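Lesezeit: 6 Minuten

„Ich wollte einfach meine Akte sehen“

Liis Paju kommt mit dem Fahrrad, Helm noch auf, und bestellt im Gehen. Wir sitzen in einem Café in Prilska, zwei Straßen von der Hochschule Jergate entfernt, an der sie bis Februar Statistik unterrichtet hat. Ich hatte mir eine ganze Liste mit Fragen gemacht und bin dann nur bis zur dritten gekommen, weil sie so schön erzählt (und ich so schlecht unterbreche).

Kurz zur Vorgeschichte, falls ihr die nicht verfolgt habt: Paju hatte einen befristeten Vertrag, der sollte entfristet werden, die Evaluation lief, und dann kam eine Absage von 36 Zeilen. Darin stand, es gebe „Hinweise auf Mängel in der Betreuung von Abschlussarbeiten“. Welche Hinweise, stand nicht drin. Von wem auch nicht.

„Ich hab das dreimal gelesen und dachte, die haben mich mit jemandem verwechselt“, sagt sie. „Ich hab in dem Jahr über 40 Arbeiten betreut. Da geht bestimmt mal was schief. Aber dann sagt mir doch, welche!“

Also hat sie Akteneinsicht beantragt. Die Personalabteilung schickte ihr die Personalakte, und die war, ich zitiere, „ein Ordner voller Urlaubsanträge“. Die Unterlagen der Evaluationskommission gehörten nicht dazu, hieß es, die seien vertraulich. Paju schrieb zurück. Dann noch mal. Beim sechsten Brief hat sie sich eine Anwältin genommen, bei der Kanzlei Amegashie, die sonst vor allem Prüfungsrecht macht.

Ob sie da schon klagen wollte? Sie rührt eine Weile im Tee. „Nein. Wirklich nicht. Ich hatte furchtbare Angst vor den Kosten. Und du sitzt ja weiter mit den Leuten in der Mensa! Mein Büronachbar hat mich plötzlich gesiezt.“

Geklagt hat sie dann doch, erst einmal nur auf Einsicht. Das Gericht in Soten hat ihr größtenteils recht gegeben: Die Hochschule muss die Gutachten und das Sitzungsprotokoll herausgeben, die Namen der Studierenden darf sie schwärzen. Über den Vertrag selbst ist damit noch gar nichts entschieden, das wird gern durcheinandergeworfen, auch von mir im ersten Telefonat. Sie hat mich sehr freundlich korrigiert.

Und was steht nun drin? Da wird sie vorsichtig, das Verfahren läuft ja noch. So viel sagt sie: Es gab 2 Beschwerden, und eine davon betrifft eine Arbeit, bei der sie gar nicht Erstgutachterin war. „Hätte mich jemand gefragt, hätte ich das in fünf Minuten aufklären können. Dafür gibt es doch eine Anhörung.“

Die Hochschule habe ich natürlich auch gefragt. Die Pressestelle schreibt, man äußere sich nicht zu laufenden Personalangelegenheiten und prüfe die Entscheidung aus Soten „sorgfältig“. Mehr kam bis Redaktionsschluss nicht.

Ich frage noch, ob sie überhaupt zurückwill. Lange Pause. „Die Studierenden fehlen mir. Die Flure eher weniger.“ Im Moment gibt sie Abendkurse an der Volkshochschule, lineare Regression für Leute, die den ganzen Tag gearbeitet haben, und davon schwärmt sie so, dass ich mich fast angemeldet hätte. Einer bringt immer Kuchen mit!

Dann muss sie los, der Kurs fängt gleich an. Den Helm hatte sie die ganze Zeit auf. 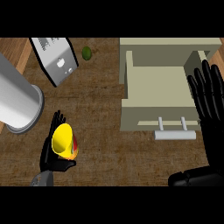 Newsletter

Neue Gespräche direkt ins Postfach: Trag dich mit deiner E-Mail-Adresse ein. Abmelden geht jederzeit über den Link am Ende jeder Ausgabe.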